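June 15, 2023

Back at the loading bench after way too long (the last entry in this book is from March, and half of it is a coffee ring). Today was all about the new batch for the bolt gun, and I want to get it down before I forget which bag is which.

Started with the Ostley brass. I bought 100 cases and sorted them by weight over lunch, which I know some of you think is a waste of time. Fine! It kept me off my phone. Six of them came out heavy enough that I pulled them and put them in the fouler bag, the one with the green tape. Please don't put those back in the good box, whoever borrows the press next. The rest were closer together than I expected from brass at that price, and the necks looked nice and even once I ran the gauge around them.

Neck tension is still bugging me. I've been using the smaller bushing because that's what came with the die, and seating feels gritty on maybe one case in every row. You get that little crunch through the handle and then it goes smooth. I brushed the necks again and tried a bit of dry lube, and the crunch got better but didn't go away. Next time I'm going up one bushing size and loading half the batch that way, same everything else, so I can see it on paper and stop arguing with myself about it.

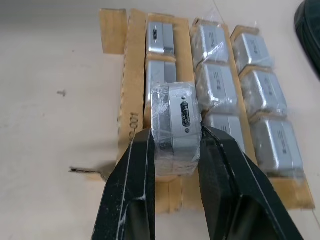
The other thing I chased was the zero on the Urness scope. Last trip it was printing left and I blamed the wind, then I blamed me, then I got home and found the rear ring cap had backed off. So there went a whole afternoon of careful notes! I took both caps off, wiped everything down, and put it back together with the little torque driver, going back and forth between the screws a bit at a time. Marked each screw head with a paint pen. If the lines move, I'll know before I burn up another box of ammo.

While it was apart I checked the level too, and the reticle was leaning a hair to the right. Not much, and at 100 yards I'd never have noticed, but dial up for the far plates and it starts to matter. It's straight now, or as straight as I can get it with a plumb line hung off the garage door track and a flashlight in my teeth.

Then the trigger. I know, I know, I said I'd leave it alone. It's the Stalletex and I only turned the weight screw a quarter turn out, and then I did the bump check (bolt closed hard, butt thumped on the mat, safety on and off a bunch, empty rifle and no ammo on the bench). It held every time. I like it better, but I want to dry fire it for a week before it goes anywhere near the range.

Round count on this barrel is 427 as of tonight, going by the tally inside the cabinet door. I keep hearing that this cartridge is good for 2000 if you don't cook it, so I'm not worried yet. Borescope showed a little roughness just ahead of the chamber and some carbon I'd missed, so it got a soak and a good long scrub. The patches were still coming out gray when I ran out of patience.

Plan for Jugah, if the road's open: foulers first, then two groups from each bushing at 100, slow, letting the barrel cool in between. Chronograph on every shot. No dialing for distance until I've seen where it's printing, no matter who's standing behind me asking how far I can hit with it.

Need to buy: patches, small rifle primers, a cleaning rod guide that fits (mine wobbles), and new batteries for the scale. It was drifting again by the end of the evening, so I stopped throwing charges and left the primed cases in the blue loading block with the lid on.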